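Ariel Barredo
Dec 5, 2025

So Clernska and Kanaan have a ceasefire letter. I've read it twice now and I'd hold the champagne. Thread.

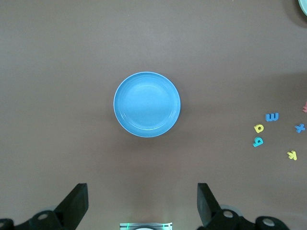
Who signed it?

The two foreign ministers, and neither of the presidents. That matters a great deal in Clernska, where the constitution says only the president can commit troops or bring them home.

The letter runs to 2 pages. The first is mostly greetings. I'm not joking, there is a whole paragraph on "the ancient friendship of our peoples", who have been shelling each other since July.

The bit everyone is quoting is the promise to pull back 16 kilometres from the Prudar river. Fine. Pull back from which bank? The river moved its course after the dam was built and the two countries use different maps. The letter doesn't say which map.

You'd think somebody would have asked. At the press conference they took three questions, and one of those was about the football.

Then there's the prisoner exchange. Kanaan says it is holding 2316 people. Clernska says the true figure is 3000 and has said so all autumn. The letter gets round this by giving no figure at all and calling them "all relevant persons".

Relevant to whom? If you have a brother in a camp outside Cirora you'd want to know whether he's relevant.

Several replies already saying "a bad deal is better than no deal". Maybe. I said the same about the July one. It lasted until the first lorry was turned back at the bridge, and then each side spent a week telling us the other had never meant it.

I went back and compared the two texts last night. Big chunks are word for word the same, including a spelling mistake in the name of the bridge. Somebody opened the old file and changed the date.

What's new is clause four, on monitors. They will be "invited at a suitable time". No number of monitors, no country they come from, no word on who decides what's suitable. The old version at least had a deadline, even if it was missed.

And what's gone is the hotline between the two army commands. It was the one thing in the July text that people on the ground said was some use. I've asked both ministries why it was dropped. Clernska's sent me the press release again. Kanaan's hasn't replied.

To the person asking if I "want the war to go on": no, obviously. I want someone to write down where the soldiers have to stand.

The markets liked it, for what that's worth. They liked the last one too.

Things I'd look at over the next few days: does the Clernskan president say a word about it in his own voice, does the bridge open to lorries (ambulances were already getting through), and does anyone publish a map.

If there's a map by the weekend I'll happily say I was too gloomy. I'll post it here with the line drawn on.

Correction to the post on the press conference: it was four questions, a colleague who was in the room tells me. The fourth was also about the football.

Muting this for the evening. If either ministry answers on the hotline I'll add it underneath.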